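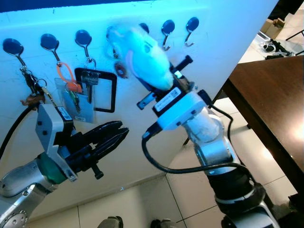 *Keys and card holders on the entryway hooks, February 2026*

# The Hook Wall and Other Small Improvements

Welcome, and thank you for stopping by! I've been promising Leonie Lowther this page since November, when she came up to the shared workroom at Skellbridge, couldn't find the key to the supply closet, and spent the better part of her visit looking under mugs. We have hooks now, Leonie. We have quite a lot of hooks, and I'm very pleased with them.

I should explain for anyone who hasn't been in lately that our whole key system used to be a bowl. It was a nice bowl, brought home from a trip to Vurnitz, and everything in the building ended up in it sooner or later: keys, receipts, cough drops, a button or two. If you wanted the key to the back gate you tipped the lot out on the counter and sorted through it, and then of course you never quite put it all back. I loved that bowl (it holds onions now, at my house) but it had to go.

Kayode Shehu was the one who pushed for hooks. He wanted to screw a proper rail into the wall, and I wanted something we could move if we got it wrong, and we went back and forth over that for longer than I'd like to admit. In the end we went with separate round ones in a dark blue, the suction-looking kind, each with a curved silver hook hanging under it. They go along the upper part of the white panel, with the navy strip running above them, and I think the blue and the navy look very smart together. I didn't plan that, but I'm taking credit for it.

## What hangs where

**The big bunch.** First on the left, and the one most people are after. It's a whole cluster of keys and keychains on there, with a little brown tag at the bottom. I know some of you find it heavy to carry around. Please don't split it up! We tried that with the Adeleke Street keys and ended up with three people each holding a part of a set.

**The orange lanyard.** Second hook. There's a clear plastic card holder on it with a small key tucked inside, the one with the green-and-yellow head. I like this arrangement very much, as the orange is easy to spot from across the room and a key that size would be gone in a day on its own. Slip it back into the holder when you're finished and hang the whole thing up by its loop.

**The black card holder.** Third hook along, sharing with a silver key. The two hang close together, with the key lying over the corner of the black frame, so do check that you've picked up the one you meant to. I walked all the way to the parking lot with both last week and had to come back up the stairs, feeling silly.

**The plush toy.** White, soft, and right in the middle of everything, where it hides part of one hook and leaves just the blue base of the next one peeking over the top. I've had two requests to move it and a good many more to leave it be, so it stays.

**The spares.** The last two on the right are empty, and I'd love to keep them that way for a little while. Forkulari is sending us a new set for the storage unit, and it would be lovely to have a place ready when it comes. After that, if you have a key that ought to live up here, come and talk to me and we'll find room.

## A few odds and ends

People have asked what I'd do differently. I'd start with a wipe-down of the wall, a really thorough one, and I'd hold each hook up and stand back for a good look before settling on its spot. I'd also lay everything out on a table beforehand and group it by who uses it most. We did that part second, which meant a fair bit of shuffling.

Leonie has asked for labels. I'm open to it, as long as they're small and somebody with better handwriting than mine does the writing. Kayode has a label maker at home and has been threatening to bring it in, so keep an eye out.

If you've taken a key home by accident, just pop it back on the wall next time you're passing. I won't ask any questions, and there may be cookies.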